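Rodero Clear Upright Container
Clear acrylic storage with a beige-tinted upper part, for table, shelf or bathroom

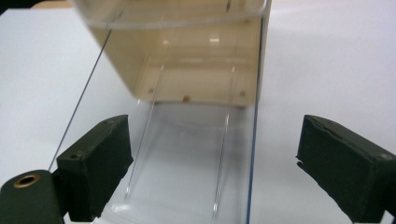 About this container

The Rodero is our upright container in transparent acrylic. We sell it for the small things that usually lie around on a table: pens, brushes, cotton pads, sewing tools, tea bags. The walls are clear, so you see from the side what is inside and how much is left of it. On a white table the lower half almost takes the color of the surface, and many customers choose it for this reason.

The upper part has a warm beige tone with rounded lower corners. It goes well with light wood and with cream or white tiles. If you prefer a container without any color, please look at the Manen, which has the same height and is completely clear.

Details

Material: acrylic
Color: clear, with beige upper section
Height: 15 cm
Weight: 200 g
Load: up to 300 g of contents
Use: indoor, dry goods and small objects
Delivered: assembled, one piece per box

Cleaning and care

Wash by hand with lukewarm water and a little dish soap. Dry with a soft cloth — a paper towel can leave fine scratches, and on clear acrylic you notice them quickly. Please do not put the container in the dishwasher. Do not use alcohol, acetone or glass cleaner with ammonia, they make the surface cloudy.

For dust in the corners we recommend a small soft brush. Fingerprints on the walls come off with a damp microfiber cloth.

Please note

The container is not made for hot liquids or for food without packaging. It should stand on a flat surface. When you fill it with long objects such as knitting needles or kitchen spoons, put the heavy end down so that it stays stable.

The beige tone may look a little different on your screen. Between two production series there can also be a small difference. If you need several pieces for one shelf, please order them together and write this in the comment field of your order.

Shipping and returns

We ship from our warehouse in a padded carton. Orders above 85 euros are sent without shipping cost. You can return the unused container in its original box, and the return label is on our contact page.

Goes well with

Manen clear container, same height
Patwary low tray, clear
Fanow lid set, beige or clear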